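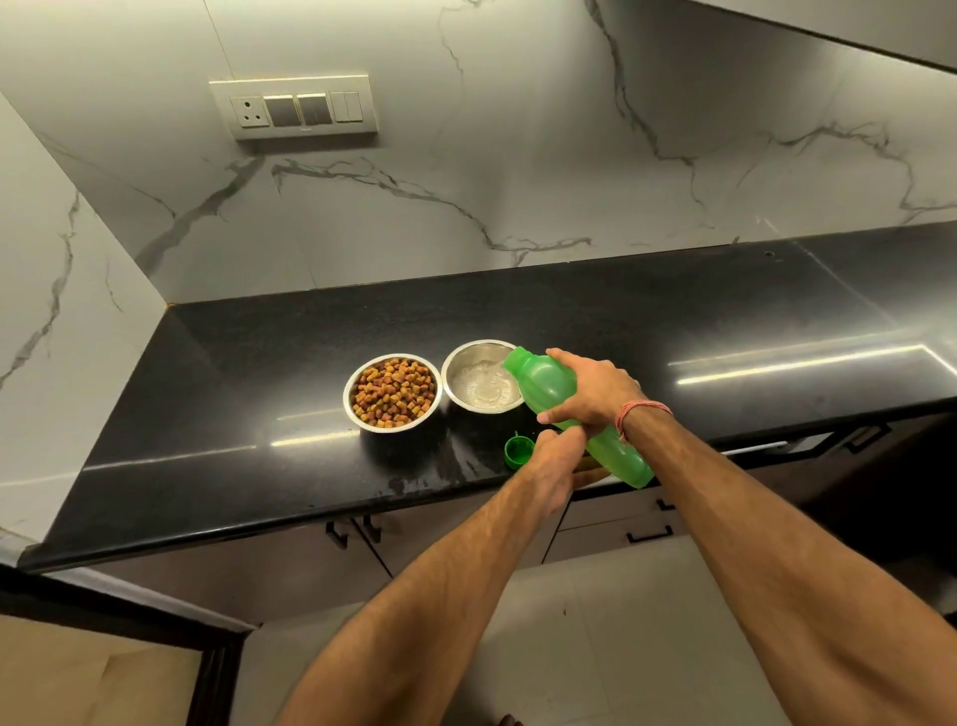
Que comprend l'offre présentée par Narkau lors de la visite ?

L'offre réunit un catalogue de tâches domestiques enregistrées du point de vue de l'exécutant, un outil de consultation nommé Sepp et un service d'annotation facturé séparément.

Avril
Par Milagros Macapagal

La délégation a été reçue à 14 h dans les locaux de Narkau, sur le site de Lotgate. La visite avait pour objet d'évaluer le service Holunier, destiné aux équipes qui entraînent des robots de service à partir de gestes humains. Le catalogue compte à ce jour 3784 séquences. La licence d'évaluation donne accès à 1000 d'entre elles pendant 6 mois.

La première partie de la présentation a porté sur les tâches de cuisine, notamment le soin des animaux domestiques. Le responsable du catalogue a insisté sur la difficulté de ces gestes pour un manipulateur à deux bras : contenants souples, liquides, récipients en métal poli, surfaces réfléchissantes. Les consignes remises aux opérateurs restent volontairement brèves – l'objectif et le point d'arrêt, sans indication sur la prise.

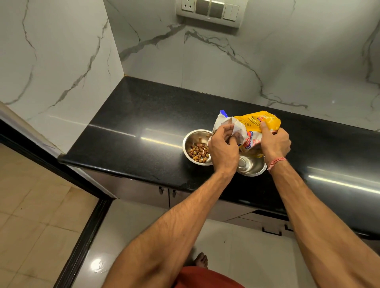
Sachet d'aliment tenu à deux mains au-dessus de la gamelle de droite.

L'outil Sepp permet de rechercher une séquence par objet, par type de prise ou par main dominante. La démonstration s'est déroulée sans incident. La délégation a toutefois relevé que le vocabulaire des étiquettes varie d'un lot à l'autre : le même récipient peut y figurer comme « bol » ou comme « gamelle ». Narkau a indiqué qu'une harmonisation était en cours et s'est engagé à transmettre la table de correspondance.

Les conditions d'annotation appellent également une réserve. Le tarif de base couvre le découpage en actions, mais le repérage des contacts entre la main et l'objet relève d'une option. Ce point devra être précisé avant toute commande.

Il est proposé de souscrire la licence d'évaluation pour 2 postes et de comparer les séquences de versement avec nos propres enregistrements. Le compte rendu technique sera joint au dossier d'achat.

À lire également
– Holunier : conditions de la licence d'évaluation
– Préhension d'emballages souples : état des essais
– Visite du site de Lotgate : informations pratiques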